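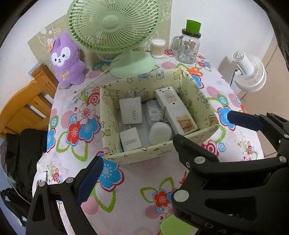
*Fabric basket with chargers, a remote control and packaged cables.*

# Skevar Labor Enforcement Filings

This repository contains a structured collection of public filings concerning the financial conduct of labor organizations and employee benefit funds. It is maintained by the Skevar project and distributed for research and teaching. The current release is dated May 11, 2022.

## Contents

The collection holds 464 case records drawn from 18 court districts. Each record corresponds to one matter and may refer to several documents, including indictments, plea agreements, civil complaints and sentencing memoranda. Roughly 900 source documents were reviewed.

| File | Description |
|---|---|
| `cases.csv` | One row per matter |
| `documents.csv` | One row per source document |
| `charges.csv` | Charges as filed, with disposition |
| `codebook.md` | Definitions of all fields |

## Coding

Charges are assigned to one of 12 categories, such as embezzlement of union assets, false reporting and prohibited payments by an employer. Bralel prepared the category scheme. Two coders read every document independently, and differences were settled by a third reader. Matters that remained unsettled carry the value `U` in the field `category_status`.

## Limitations

Sealed filings are not included. Dispositions reflect the docket on the date it was last checked, recorded in `docket_checked`. A charge is an allegation, and users must not treat a record without a disposition as evidence of guilt. Names of individual defendants have been replaced by codes.

Amounts are given as stated in the filing and are not adjusted for inflation. Restitution and forfeiture are held in separate fields and should not be added together without consulting the codebook.

## Use and citation

The data may be reused for noncommercial purposes with attribution. Cite as: Pavliuk, *Skevar Labor Enforcement Filings*, Gadico Data Archive, 2022.

Corrections should be submitted through the issue tracker with the case identifier and a docket reference.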